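Workemora to Open Its Test Kitchen Doors, and Its Error Logs, in Privley

Two-arm kitchen robot demonstration invites visitors to keep score

PRIVLEY, October 2018. Workemora, which tests household and food service machines for buyers who would like to know what they are paying for, will hold an open day at its Privley hall on the subject of robots in the kitchen. The main exhibit is Undden, a control system for a pair of robot arms working side by side at a counter. It was built by Quintana, a software firm that has agreed to run it in front of the public without a script.

We asked for that last part in writing. Visitors to trade shows have seen plenty of robots pour a drink or flip a pancake, and very few of them have seen the same robot asked to do it again with the glass moved over by a hand's width. A short clip set to music is not evidence. Our view of kitchen robots after several years of looking at them is that most are slow, some are clever, and the price lists are written by optimists.

What will be shown

Undden's task is a plain one: pick up food and packaged goods from a counter and put them in a wire basket. Most people could do it while talking on the phone. For a machine it is hard enough to be worth an afternoon, and soft baked goods are the part we most want to see. A can forgives a firm grip. A croissant doesn't.

The day has two halves. In the first, Quintana's staff will run the task in simulation on a large screen and take questions. In the second, the same software will drive real arms at a real counter, with groceries bought that morning from a store down the street. Quintana says the results carry over from one to the other. We have heard this from other firms and have not always found it so. Crumbs, in particular, tend to be missing from simulations.

What the numbers say so far

Quintana reports 1,879 simulated runs of the basket task to date. The company has not told us how many of those it counts as a success, or whether a flattened pastry in the basket would be one. We have asked for both answers and will post them at the door, or post a blank sheet if we don't get them.

At the open day, the real arms will make 16 attempts. Each will be marked pass or fail by the audience on a card. Eight will use item positions chosen by visitors. If an arm stops and a person has to step in, that attempt is a fail, whatever the reason given.

At the counter in simulation, the left arm beside the basket and the right gripper at the croissant on the cutting board:
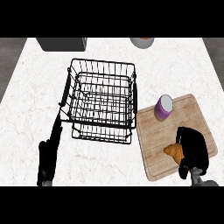 Visiting the open day

Entry is free. Groups are limited to 30 people at a time so that everyone can see the counter, and there may be a wait outside. Children are welcome behind the rail. Questions can be put to Quintana's staff after each attempt, and we encourage the awkward ones.

Workemora takes no fee from Quintana for the event and has not agreed to recommend Undden. The full tally, including any broken food, will be put up on our site after closing and will stay there.

About Workemora

Workemora is an independent testing house in Privley. It published its last round of kitchen machine results in June. Press who wish to attend should write to the Workemora front office and say which half of the day they plan to cover. We suggest the second.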